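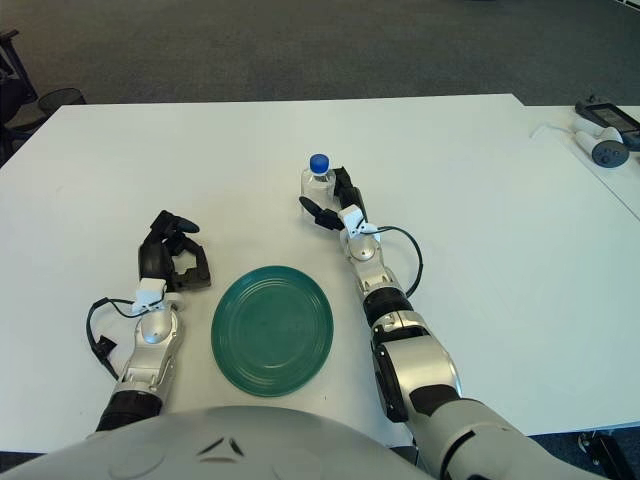
Evus Hand Release Fault: Frequently Asked Questions
Plundville Test Site

What is the fault?
On two occasions in November, the right hand of an Evus unit failed to open after a release command. The arm then began its return move with the object still held.

Was anyone injured?
No. The operator used the stop button both times, and the arm halted.

How often does it occur?
The Loten office reviewed 3,556 grasp records. No other cases were found.

What is the cause?
The review points to a lost signal between the wrist module and the hand. The controller treated the missing reply as a completed release. Maillard, which supplies the wrist cable, is examining both returned parts.

May work continue?
Yes, with bottles, plates and other light items. Glass and open containers are not permitted until the software update is installed. Staff must remain outside the marked area while an arm is powered.

What should an operator do if a hand does not open?
Press stop. Do not pull on the object or the fingers. Record the time and notify the shift lead. The hand may take up to 195 seconds to restart.

Comments (2)

labuser_east: Does the restart time apply to the left hand as well?

tmk: We replaced our cable and still get a slow release now and then. Please post the Maillard findings when you have them.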